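Pre-purchase inspection – hand-held gripper sets, home clothing work
Site: Dredport, bedroom
Date: May 17, 2023
Quote under review: Kuipers, 2 sets, $1282 each

1. Grip and reach
Fingertips meet the cloth on a raised fold: OK
Screws tight on both sides: OK
Comment: Bedding and thick folds are most of our planned work. Quote has no spare pads. Ask for 4.

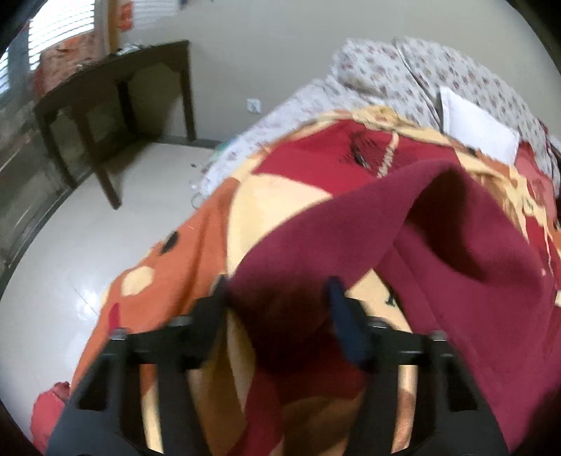

2. Work surface
Garment laid flat, front up: OK
Walking space beside bed: OK
Comment: The bedspread is heavily printed and the top is plain maroon, so the two are easy to tell apart. Keep this bed for the trial.
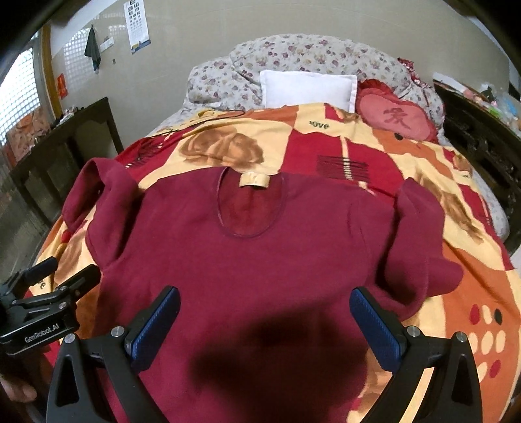 Gastell wants $41 a month for storage of the second set. Not in the budget yet – hold until November.

3. Handling by the operator
Free hand kept clear of fingers: CHECK AGAIN
Grip comfortable: OK
Comment: Add a line on hand position to the Pluvero training sheet.
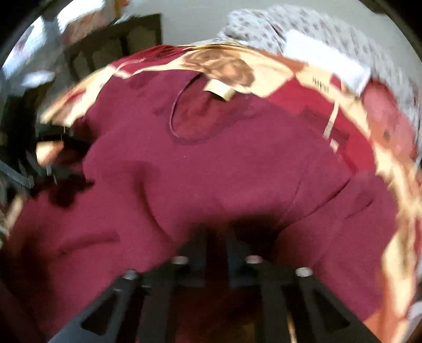 Training time is missing from the quote and has to be priced before we sign. Folding and turning are two-handed jobs. With one hand holding the edge of the burgundy garment and the gripper up against the cloth, the operator needs practice first. Price it per person.

Result: pass, item 3 open. Order one set now.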